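Terrazzo is a hard surface made of stone chips set in a binder, then ground flat and polished. It is used for floors, counters and stairs, and for hiding crumbs.

The Heltside school of terrazzo began when the mason Benedikt Stöckli was left with more marble scrap than marble. He sold the result as a luxury.

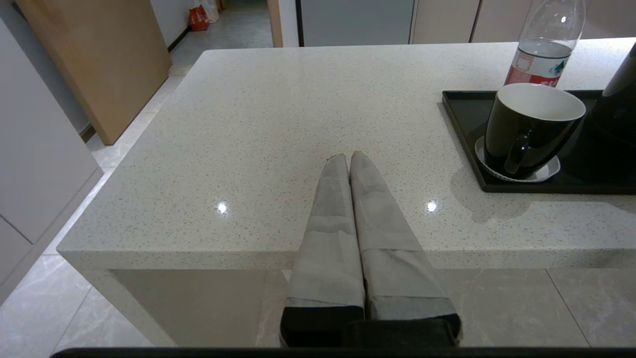
Early Heltside floors used lime and were rubbed smooth by hand, a job usually given to whoever was youngest. Cement replaced lime later, and grinding machines replaced the young. The town hall at Sallthorpe has a floor of 893 square feet, which took longer to finish than the building.
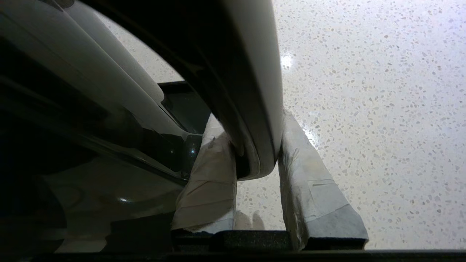 Cement terrazzo stains when it meets wine or lemon juice, so makers recommend a sealer. Owners generally learn of this after the party. Quartz counters, which bind crushed stone in resin, copy the look and resist stains better. The historian Zerrin Karabulut calls them "terrazzo with a lawyer."

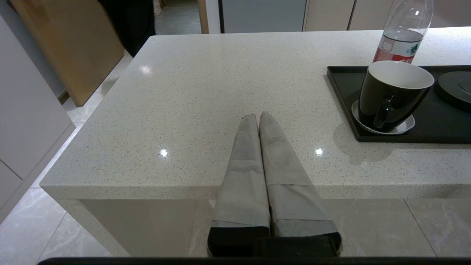
A white speckled countertop with a squared edge.

See also: Mosaic; Grout; Rurkska marble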